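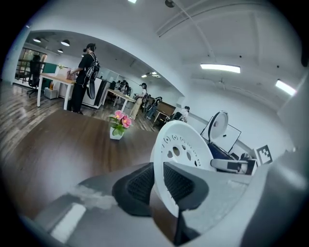
雨天プランのない会場なんて今どきあるんですか、とVanderleia Lopesさんから返信をもらった。あります。というか、見積書に「雨天プラン」という行があって、その中身が空っぽの会場ならたくさんあります。長くなるのでスレッドにします。

先に立場を書いておくと、私は屋外の挙式と披露宴の当日進行を請け負っている人間です。会場の社員でもプランナーでもない。当日の朝に行って、夜に帰る。そのあいだに空を見上げる回数はたぶん農家の次くらいに多い。

きっかけはPrimholmの下見。池はないけど果樹園があって、りんごの木のあいだで式ができる。新婦は門をくぐった時点で決めていた。新郎は駐車場の時点で決めていた(停めやすかったらしい)。

で、私が「雨の日はどこでやりますか」と聞いた。案内の人は満面の笑みで「うちは雨の日もすてきなんですよ」と答えた。質問は「どこで」だったんですけどね。

もう一度聞いたら「納屋がございます」。納屋、見せてもらいました。トラクターがいた。堂々としたトラクターで、どう見てもあちらが先住者だった。

「当日は移動します」とのこと。誰が、いつ決めて、どこへ移動するんでしょう。このあたりから案内の人の歩く速度が上がる。

雨天プランというのは、突き詰めると次の話です。雨の日の場所。決める時刻。決める人。お金。写真に写るかどうかは、その後でいい。写真から決める人が多いのは知っています。私も自分の引っ越しのときは窓の形で部屋を決めて、洗濯機が入りませんでした。

まず場所。パンフレットの定員はたいてい晴れの定員です。Primholmの果樹園は何人でも座れそうな広さだけど、納屋は着席で60人まで。招待状を出してから知る数字としてはかなり渋い。

しかもその60人は「着席で」であって「着席して、料理が出て、隣の人の肘が当たらずに」とは言っていない。ここに楽団と、ケーキと、踊る場所が入る。トラクターの代わりに。

図面をくださいと言うと、くれる会場とくれない会場がある。くれない会場の言い分は「毎回レイアウトが違うので」。だから図面が欲しいんですが。

くれた会場の図面に柱が描いてないこともある。納屋に柱がないわけがない。Lostportの倉庫を改装した会場は、図面だとがらんとした長方形なのに、行ってみると新郎新婦の席の真正面に立派な鉄の柱が立っていた。祝辞はすべて柱に向かって述べられました。

次、決める時刻。ここが一番もめます。会場は早く決めてほしい。新郎新婦はぎりぎりまで待ちたい。天気予報は朝と昼で言うことが変わる。義理のお母さんは予報を見ずに膝で判断する。当たる。

契約書に「天候の判断は当日、双方協議のうえ」と書いてあったら、私は赤線を引きます。当日の双方というのは、片方は髪を巻かれていて、もう片方は冷蔵車の誘導をしている。協議の場に揃うことがない。

時刻で書いてもらうこと。何時までに決める、とはっきり数字で。椅子の並べ替えと花の移動と音響の引き直しに2時間かかるなら、挙式の2時間前より後に決めるのはただの祈祷です。

ちなみにその2時間は「全員が働いた場合」の2時間。搬入係がお昼に行っている可能性は含まれていない。お昼には行くべきです。契約書に書いておくべきなのはそっち。

ここで@の人から「アプリの雨雲レーダーを見ればよくない?」とのこと。見てますよ。見てるんです。雨雲が会場をきれいに避けていくのを見ながら、会場でずぶ濡れになったことがあります。

三つ目、決める人。これは名前で書く。「ご両家」と書かない。「ご両家」が天気について合意したところを私は見たことがない。

Prollimgateの丘の上の会場で、新婦の父は「やる」、新郎の母は「中で」、牧師さんは「私はどちらでも」、弦楽四重奏は楽器ケースの蓋を閉めたまま無言、という状況があった。一番強い意見を言っていたのは弦楽四重奏だったと思う。

バイオリンの人たちは雨に対して交渉の余地がない。一滴で帰る。契約書にもそう書いてある。会場の契約書より楽団の契約書のほうがよっぽどしっかりしているので、書き方に困ったら楽団のを読むといいです。

あのときは結局、司会のMarcelino Furtadoさんがマイクで「では中へ」と言って終わった。権限はない。声が大きかっただけです。でも全員ついていった。以来、私は書類の「天候判断者」の欄を、必ず誰かひとりの名前で埋めてもらっています。

代理の名前も書いてもらう。本人がその時間に泣いている場合があるので。

そしてお金。お待たせしました。みなさんここだけ読みに来てるでしょう。

見積書の「テント(予備)」という行。Primholmのは975ユーロでした。これ、テントを張る値段だと思いますよね。私も最初はそう読んだ。

違いました。テントを「よそに貸さないでおく」値段でした。張る場合は別。張らなかった場合も戻らない。テントは倉庫で畳まれたまま、975ユーロ分だけあなたのことを思っています。

べつに悪徳商法ではない。テント屋さんからすれば、その日ほかの仕事を断っているわけで、筋は通っている。ただ「予備」という字面から、そこまで読み取れというのは無理がある。

聞き方はこうです。「この金額を払って、当日雨が降ったら、あといくら払いますか」。黙って計算を始めたら、その会場は今まで聞かれたことがない。即答したら、聞かれ慣れている。どちらも情報です。

あわせて聞いておくと後で楽になるもの。側面の幕は込みか。床は込みか。照明は。幕のないテントは横から降る雨に対してただの帽子です。床のないテントは、上が乾いているだけの泥。

床の話をもう少しさせてください。芝生の上にテントを張ると、雨はよそから流れてきます。屋根があっても地面は低いほうへ水を集める。テントは平らなところに張る。平らなところは、往々にして、庭で一番低いところ。

ハイヒールの人は開始早々に気づいて裸足になる。男性陣は帰りの車のマットを見て気づく。

返信で「椅子の脚が沈むのはどう防ぐんですか」とあったので。脚の下に板を敷くか、脚の先にキャップをはめる。どちらもレンタル会社に頼めばある。頼まないと絶対に来ない。沈むときは後列から沈みます。体格のいい叔父さんたちはなぜか後ろに座るので。

ケータリングの話も出ているので書きます。Evangelistaという仕出しの会社と何度も組んでいて、あそこの料理長のElaine Cordeiroさんは、下見で料理の話をまったくしない。最初に聞くのは「トラックから調理場まで屋根はありますか」。

ないです、と会場が言うと、Elaineさんは黙って手帳に何か書く。一度のぞいたら「スープなし」と書いてあった。そのご夫婦はいまだに、なぜスープがメニューから消えたのか知らないと思います。

雨の中を運べない料理というのがあるんですよ。揚げ物、泡のついたもの、薄い生地のもの。蓋をすると蒸気で死に、蓋をしないと雨で死ぬ。煮込みは強い。煮込みは大体の災害を生き延びる。

だから仕出しの会社には「雨の日用の献立」を別に出してもらう。同じ値段で、入れ替わる皿だけ書いたもの。頼むと少し嫌な顔をされて、そのあと少し尊敬されます。

電気。納屋に移ると、コンセントの位置が全部変わる。果樹園側に用意した延長コードは、当然ながら果樹園の長さです。

保温器とコーヒーメーカーとDJを同じ回路に挿すと、乾杯の瞬間に暗くなる。お客さんは演出だと思って拍手する。一回目は。

Cleiton BrandãoさんというDJは、会場に入ると挨拶より先にブレーカーの場所を聞きます。感じが悪いと言われたことがあるそうです。私は初対面で好きになりました。

騒音の話も雨と関係があって、ここは見落とされがち。外で音を出していい時刻と、屋内で音を出していい時刻が違う会場がある。Prollimgateの丘の上は、外は20時で終わり。中ならもっと遅くまでいい。

じゃあテントはどっちなんだ、という問題が発生する。屋根がある。壁は布。会場は「中」だと言い、隣家は「外」だと言う。隣家のほうが電話が早い。

これは事前に書面でもらうしかない。「テントは屋外として扱う」でも「屋内として扱う」でもいいので、どっちか。20時に音が止まると知っていれば、最初の一曲を早めれば済む話なので。知らないと、新婦の父が娘と踊っている途中で終わる。見ました。最後まで踊ってましたけどね、無音で。あれはあれでよかった。よかったけど、計画したものではない。

写真の話は後でいいと書いたら、写真家の人たちから静かな抗議が届いています。Kurniawati Lubisさんいわく、曇りのほうが顔はきれいに写る、怖いのは雨よりも真昼の快晴だそうです。これは何度でも新婦に読ませたい。

同じくKurniawatiさんから。透明の傘を買うときは、柄の色を揃えること。あと、会場の貸し出し傘は事前に一本ずつ開いてみること。彼女が開いたら、銀行の広告が入っていたそうです。

傘の本数を聞かれたけれど、これは招待客の数より控えめでいいです。夫婦は一本に入る。入らない夫婦もいるけど、それはこちらの管轄外。

延期はできるのか、という質問も多い。できません。正確には、できる会場もあるけれど、花屋と仕出しと楽団と美容師の全員が同じ日に空いていることはまずない。会場の「日程変更可」は会場だけが可です。

12月の式なら屋外はあきらめるので、かえって平和です。最初から全員が中にいる。雪の相談は来るけど、雪の相談をする人はたいてい少し嬉しそうなんですよね。

保険について。悪天候で「中止」になった場合は出るが、悪天候で「場所が納屋になった」場合は出ない、という商品を私は見たことがあります。全部がそうかは知らない。約款の「開催不能」の定義のところを読んでください。濡れていても開催はできてしまうんです、困ったことに。

ここまで読んで、屋外の式なんかやめようと思った人。やめなくていいです。私は屋外の式が好きでこの仕事をしている。風で誓いの言葉の紙が飛んでいって、暗記してなかった新郎が自分の言葉でしゃべり始めたときなんかは、正直ちょっと来る。

ただ、飛ばないように紙はボードに留めてください。みんながみんな、いい即興をするわけではないので。

Primholmのその後。契約書の直しを頼んだら、4/25/19付けで改訂版が来ました。判断の時刻が入った。判断する人の名前も入った。テントの行には「確保料。設営費は別途」と書き足してあった。やればできる。

納屋の項目には「農機具は前日までに移動する」と入りました。行き先は書いてない。次に電話するとき聞きます。

そのあと案内の人が、うちの会場をそんなに細かく見てくださった方は初めてで、と言っていた。褒められたのかどうか、いまだに判定できていない。

追記。「確認リストを一枚にまとめてほしい」という声があったので、普段メモ帳に入れてあるやつをそのまま貼ります。

雨の日の場所と、そこの着席定員。
柱の入った図面。
判断の締め切り時刻。
判断する人の名前と代理の名前。
テントの確保料と設営費、戻る分と戻らない分。
幕、床、照明の有無。
トラックから調理場までの屋根。
雨用の献立。
ブレーカーの場所。
テントは屋内か屋外か(音の話)。
トイレまでの道に屋根があるか。

トイレは本文に書き忘れてました。大事です。裾の長い人が、介添えの人と一緒に、暗い芝生を横切っていくことになるので。道に明かりがあるかも聞いてください。

Vanderleiaさんから再び。うちの会場に今聞いてみたら「雨は降らないと思います」と言われました、とのこと。

それを書面でもらってください。額に入れて納屋に飾りましょう。

冗談はさておき、担当者を替えてもらうより、上に書いた「あといくら払いますか」を先に聞いたほうが早いです。金額の話になると、だいたい奥から天気に詳しい人が出てきます。

返信は明日の夜に見ます。明日は朝から下見で、予報は雨。雨の日の下見はおすすめです。水たまりの場所が全部わかるので、長靴で行ってください。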